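How to Try Teaching a Machine to Fold a Puffy Jacket (and What You'll Learn About Chores on the Way)

Part 4 of the home chores series

If you've been following along, you'll know that we got towels working last time, and I am still thrilled about it. A towel is flat, it has four corners, and once you've found two of them you're most of the way there. So naturally I wanted to go straight to the nastiest thing in the wardrobe. Down jackets!

I love this task. It looks like laundry, but it's really a lesson in why homes are so much harder than factories. A jacket full of down changes shape every time you touch it, the shell slides about, and the bit you squashed a moment ago is already puffing back up.

What you need

One down jacket with a hood. Shiny nylon is harder than matt, so start with matt if you have both.
A bed or a wide table. A bed is more realistic, and the give in the mattress helps the fingers get underneath.
A pair of hand-held grippers with soft finger pads, for showing the moves yourself.
A patient afternoon.

Step 1. Fold it by hand first

Do it slowly, and say out loud what you're doing. You'll be amazed how much of it you never noticed. I found out that I smooth the back with my forearm, which no two-fingered gripper is going to copy, so that move had to go.

Step 2. Pick your grab points

Go for a sleeve, a shoulder or the hem. Take enough fabric that the fingers close on a proper roll with filling in it. If you pinch only the shell, the jacket slips away as soon as you lift. Squeeze until the down packs tight between the pads, then stop. Squeezing harder doesn't help, and it's rough on the stitching.

Step 3. Sleeves in, one at a time

Hold the body still with one gripper and bring the sleeve across with the other. Set it down, wait a couple of seconds for the air to leave, then let go. That little wait made more difference to my results than anything else I tried. Steinar Bisgaard suggested it after watching my first batch on the Skatis forum, and he was dead right.

Step 4. Fold up from the hem

Two folds for a short jacket, three for a long one. Tuck the hood in last. If it springs open, press along the stitched lines where there's less filling.

Step 5. Mess it up and go again

Don't lay the jacket out neatly each time! Drop it, bunch it, turn it inside out if you're feeling brave. I recorded 800 folds over the winter, and the early ones, where I'd started from a tidy layout every time, were hardly any use once the jacket landed in a heap.

Step 6. Let the machine have a go

I ran my tests on the two-armed Pereyra bench at the Linditz workshop, on Tuesday evenings. Out of 52 attempts from a bunched-up start, the arms finished 10 folds I'd be happy to put on a shelf. Most of the others went wrong at the very first grab, usually with a pinch of shell and no filling. A fair few got both sleeves in and then lost the hood.

I think that's brilliant, by the way. In January it couldn't find a sleeve at all. But it took minutes per jacket, and I can do one in the time it takes the kettle to click off.

If yours keeps failing

Slips on the lift: go deeper on the grab, or change worn pads.
Can't find the sleeve: record more starts with the sleeve tucked underneath.
Glare on the shell: draw the curtains a bit, or move the lamp. Bright streaks along the quilting can look like edges.
Folds and then unrolls: add the wait from step 3.

Next time it's fitted sheets, using the notes from the Lascombe meet-up. Wish me luck!
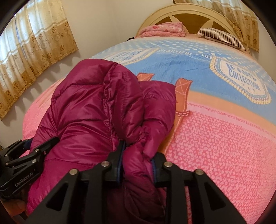 Can a robot put away my laundry yet?

Parts of it. Towels and other flat things go quite well on a good setup, but puffy or slippery clothes still fail more often than they work, and you'd need to stay close by to sort out the tangles.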